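Faster broadband, again

The leaflet from Kanovov came through most doors on the estate this month, and it promises speeds "up to" 31 times what we get now. I would pay more attention to that if Temus hadn't said much the same when they dug up Masilela Road, left the pavement in strips and then went quiet.

The offer is £19 a month for the first year. Turn over and you find a two-year contract, a setup fee and a price rise every spring that they don't put a figure on. I rang to ask what it would be. I was told it would be "in line with the market", whatever that means.

They say 1,149 homes have already signed up across Lallell and the villages. Signed up for what, exactly? Registering an interest on the website seems to count.

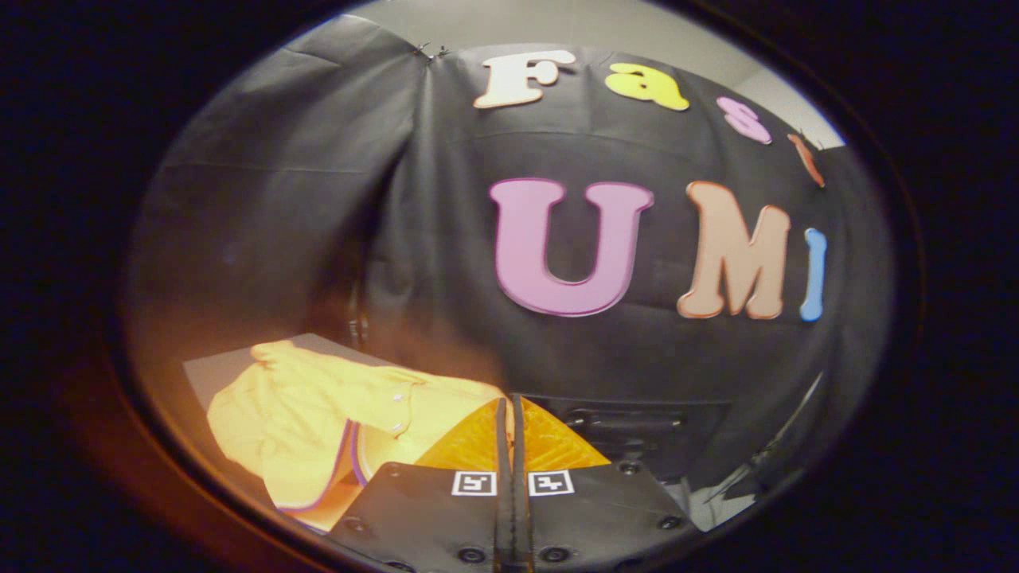 If you are out of contract and fed up, by all means have a look. Ask for the lowest speed they will guarantee, in writing, and ask who fills in the holes. Replies to the newsletter, please, good or bad, and I'll print what I get in the next issue.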